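Washing plaid without the pink going everywhere?

Warkamby_Wash
Bought a loud plaid bedspread at the Disholm market in May. Seller said wash at 30. Seller also said it was from Bragança, so I have doubts.

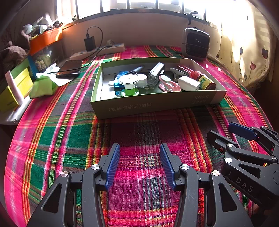 Plaid, with box.

rulivgate6
30 is for people who enjoy rinsing. I do mine at 40 and the colors have stayed put for six washes.

tumblegrump
Yours stayed put. My magenta moved into a set of white pillowcases and still lives there. Cold, alone, 24 minutes - no more.

rulivgate6
What machine has a 24 minute cycle?

tumblegrump
One with manners.

Warkamby_Wash
So that's 30, 40 and cold. I tried a damp white sock on one corner first 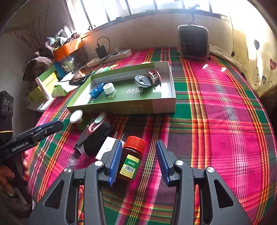 and got a faint pink smudge, nearly nothing. Going with cold. If it runs I'm blaming Disholm.

rulivgate6
Blame the sock. Try 40.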